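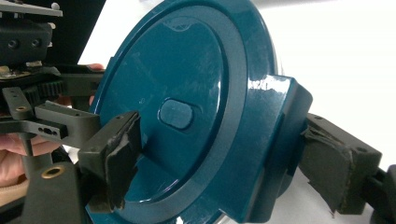 The letter from the county came in July, folded in with the water bill, and I nearly threw it out with the rest of the envelope. It said there had been 10 confirmed cases of whooping cough in Tulton since the start of the summer, that most were in people over the age of twelve, and that adults who couldn't remember their last booster should ask about one.

I couldn't remember mine. I called my mother, who was sure I'd had everything as a child and had no idea about anything after that. My old doctor's office closed when he retired and the records went to a storage company. I filled out their form online and got an automatic reply saying to allow 149 days. I don't know how anyone arrives at a number like that.

So I went to the walk-in clinic on Duda Street and asked. The nurse, Renata Szulc, told me it didn't matter much. If an adult has no record, they generally just give the shot, and the one they use covers tetanus and diphtheria along with whooping cough. She asked if I'd had a bad reaction to any vaccine before, whether I was sick that day, and whether I was around any babies. I said my sister was due in the fall. She said in that case everybody in the house should check their dates, grandparents included, and that my sister should bring it up with her own doctor, because pregnant women are offered the shot in the later part of each pregnancy.

I hadn't known that. I had whooping cough filed away as something out of old novels. The trouble is that protection wears off, both from the vaccine and from having had the disease, so a grown person can catch it, think it's a lingering cold, and pass it along for weeks. In a baby too young to be fully vaccinated it can be very serious. Small babies don't always cough, either. Sometimes they stop breathing for a few seconds, and that's the sign.

The shot itself took less time than the paperwork. My arm was sore that night and most of the next day, worse when I reached up for anything. I was also tired, but I'd been up since five, so I won't blame the vaccine for that.

The bill was a different matter. I was told at the desk that my plan would cover it. A few weeks later I got a statement for $392, made up of an office visit, an administration fee and the vaccine. I called the insurer and waited a long time, and the woman who picked up said the clinic had coded it as a visit for an illness. The clinic said they'd coded it correctly. It took 3 calls and a letter before someone changed it, and the new statement came to zero. If you go to a walk-in place, ask them to write it down as a preventive visit before you leave, and hang on to whatever paper they give you.

Or go to a pharmacy. My neighbor Remigiusz Wasilewska went to the one in the Pevetura shopping center the same week, gave them his card, and was out before his parking meter ran down. He's seventy-four and got the same vaccine I did. He mentioned he'd had a cough for most of the spring and never got it looked at. He was never tested, so there's no way of knowing now. By the time someone has been coughing that long the tests aren't much use anyway.

The county put up a page with case numbers after the letter went out. It was updated twice and then left alone, at least as of this morning. The high school sent its own notice — shorter, and easier to follow — saying that students with a cough lasting more than two weeks should be seen, and that anyone who tests positive has to stay home until they've finished five days of antibiotics. I'd like to see the county put that on its page too.

My sister has her appointment set for next month. My mother has gone, and complained about her arm. My brother-in-law says he had a tetanus shot after he cut his hand at work, but he doesn't know if it was the kind with the whooping cough part in it. I've told him to call and ask. He still has the discharge papers somewhere in the garage, he thinks, in one of the boxes from the move.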